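Okthorpe Workshop Room: set-up guide
Part 3. Lights, shelves, first aid

Do this before anyone starts. Takes ten minutes if the last lot tidied up. Room code is 2501, door sticks a bit, push low down.

1. Lights on. Switches are left of the door, all of them down. Tubes take a few seconds, the ones furthest in are slowest.
2. Look up and check every tube is lit and steady. A flickering one goes in the book with its position ("far end, middle" is fine).
3. Walk to the brick wall at the far end. Shelves there should be tidy, nothing hanging over the front.
4. Heavy stuff on the bottom shelf. Light stuff anywhere.
5. Keep the floor in front of the shelves clear, a good stride at least.

**Note:** the fitting in the ceiling near the back is not a hook. Don't hang anything off it, or off the beam.
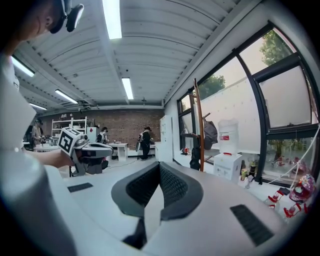
*Fig. 4. Room with the lights on, shelving against the brick wall at the far end.*

6. Small white cabinet by the shelves: nothing on top, nothing leant against it.
7. Window side next. Blinds up for daytime sessions, down after six.
8. Heater to 2 if it's cold. Off again at lunch.

**Caution:** never change a tube yourself, even if you can reach. The metal roof drips in wet weather and the steps are not rated for it. Ring Hugo Collado on extension 234 and leave that tube alone untill he's been.

**Caution:** no stacking above the top shelf. The Stoleo unit is bolted to the wall but it still tips forward if you overload the top.

9. Spare labels and the Prekitz clips go back in the drawer, not on the shelves. Yuzhen Meng re-did all the labels in April so please stick to them.
10. Sign the sheet. Name, time in, anything broken.

Saturday groups: same steps, but the side gate is locked so come in teh front. Key is with Inmaculada Sepúlveda.

Closing down is part 4.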